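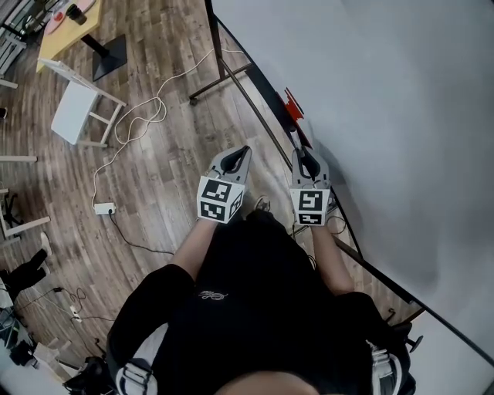
Give me a good failure over a clean demo

I love a bad batch. I know how that sounds coming from someone who spent most of November recording demonstrations with hand-held grippers, but the best thing that happened to our project all season was losing 96 of them.

We had 352 recordings on the drive when Manee Rungrueang noticed that the right hand was lying to us. In playback it would glide along nicely and then jump sideways, a whole hand's width, in the middle of a reach. The tracking works from the printed markers on the cubes, and one cube had worked itself a hair loose on its mount. You couldn't see it. You could barely feel it! But a policy trained on those files would have learned the jump as faithfully as it learned the grasp, and then somebody would have put it on a real arm.

That last part is why I think this is a safety matter and should be talked about like one. We fuss over emergency stops and fences (good, keep fussing), and then treat the recording floor as the harmless end of the business. A loose screw there can travel a very long way.

Narendra Nishad wanted to patch the files in software. I argued for throwing them out, and I'd argue it again. A smoothed jump is still a guess about where a hand was.

So now each session starts with both grippers parked against a fixed block, and the readings have to agree before anyone records a thing. It takes a couple of minutes and people grumble. I adore it. Twice already it has caught something, once a cube and once a smudged marker, and both times the whole room got up to look.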